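Wovia Side Table, Dark Brown

A wooden table for the hall, the bedroom or a small dining corner. The front edge is rounded, so there is no sharp corner to lean your arms on, and the grain shows through the dark finish. It sits well against a plain wall and takes the usual things — flowers, a bottle, a bag or two.

Wipe with a damp cloth and dry straight away. Delivery from our Zaturthorpe store takes 7 days.

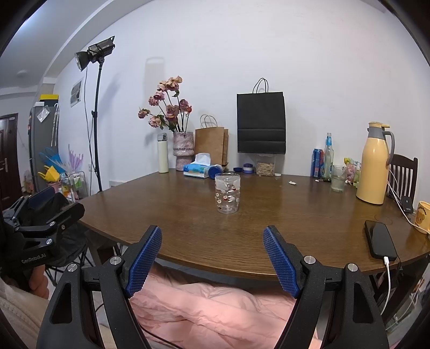 Table against a white wall, with a cup, a vase of roses and paper bags.

Returns accepted within 20 days.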